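Notebook, sim bench / mobile unit Hillar
Saturday, April 9, 2022

Start 1530. Continuing with the door map in the Dikholm apartment scene. Planner config is the Tennant branch, untouched since the last merge. Seltton base model, stock wheel radius.

Problem carried over: base stops short of the bedroom threshold and replans until timeout. No contact reported. Costmap shows the doorway closed although the door joint reads open.

Checked so far:
- Door joint limits: fine.
- Base footprint: still had the old charging skirt in it. Removed.
- Inflation radius: was set for the hallway, too wide for a doorway. Cut to 100 mm.
- Collision mesh on door slab: convex hull included the lever, which made the slab thicker than it renders. Split lever into its own body.

Reran with the head camera logging. Bedroom doorway and door with lever: 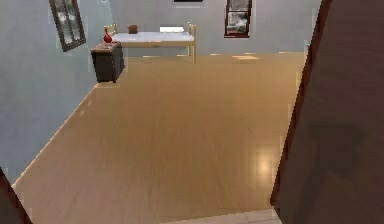
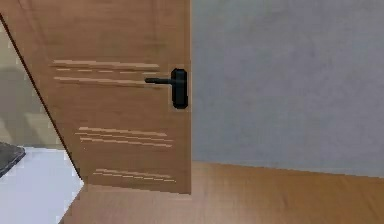
Second pass, after mesh split
1. Reset scene, reload collision cache. The cache does not refresh on its own; delete the folder by hand.
2. Drive to the hallway side of the threshold, stop, dump costmap.
3. Compare the gap in the costmap with the gap in the renderer. They now agree to one cell.
4. Send goal at the nightstand side of the bed.

36 runs, all reached the goal. Slowest ones lose time turning at the threshold where tile changes to wood. Friction values for the two floors differ more than they should; the tile value looks like a leftover from the September import. Left as is, separate ticket.

Also open: pale streaks on the door texture. Render only, no effect on the depth channel. Low priority.

To do: put the footprint fix in the shared config, otherwise the next checkout brings the skirt back.

Stopped 1745. Logs copied to the bench drive.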